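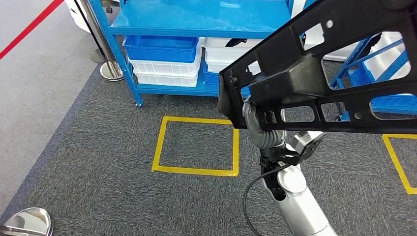 Storage and Sorting of Moulded Parts: Project Report
Submitted 16 February 2026

1. Background

The Werosance project looked at how large moulded plastic parts are stored, found and put back in a small workshop. Our group was given the use of the parts room at Conton for one term, starting in September. The room is carpeted and fitted with blue metal shelving, and most of the stock is kept in plastic crates. The parts we dealt with were mainly black brackets and frames in odd shapes, with cut-outs, flanges and screw holes, which do not stack well.

The job was to cut the time it takes to find a part and return it to the right place. We were not allowed to buy new shelving. The budget was $3,775 and we spent $1,665 of it, mostly on crates, labels and foam sheet.

2. How the room was used before

When we started, parts were put wherever there was space. Small brackets and clips shared crates with long frames, and the long frames stuck out over the rims. Two people looking for the same part would often start at opposite ends of the room. There was a stock list but it gave only the part number and the quantity, with no location.

We timed 22 searches in the first week, using part numbers drawn from the stock list. The slowest took up to 12 minutes. The long searches were nearly all for large parts, which we did not expect. They were hard to recognize from the end, and several left-hand and right-hand versions looked the same until they were taken out and turned over.

3. What we changed

Crates were sorted by colour. Blue crates hold parts that are checked and ready to use. White crates hold parts that still need checking or are missing a clip or insert. We kept the colours already in the room so that only a few extra crates had to be ordered. The rule is written on a card on each shelving unit.

Stacks are limited to three crates. Higher stacks meant lifting down two or three full crates to reach the bottom one, and people tended to leave them on the floor afterwards. The white crates have grid-patterned sides, and labels would not stay stuck to them. We tied card labels through the handles instead. These have held up well, although some of the ink has smudged.

Large parts get a shelf position of their own and are stored flange down on foam. Each position has an outline of the part drawn on paper and taped to the shelf. Drawing the outlines took longer than any other task, and we had to redo four of them after a shelf was moved.

The Górecki sheet, named after the street our first meeting was on, is the new stock list. It has one line per part with the unit, shelf and crate colour. It is printed and kept on a clipboard by the door.

4. Results

We repeated the searches in the last week with the same part numbers. Most parts were found on the first try. Small clips are still slow, mainly when a crate holds several kinds, and dividers would help there.

Returning parts improved less. Parts went back to the correct unit but often to the wrong shelf. The outlines worked better than the labels for this, and we would use them for medium parts too.

5. Remaining work

The second shelving unit has been sorted but its outlines are not finished. The left and right versions of the door frames need a paint mark. Sekow, which supplied the foam, has a thicker grade that would suit the heavier parts, and we have left a sample on the bench with the part numbers written on it.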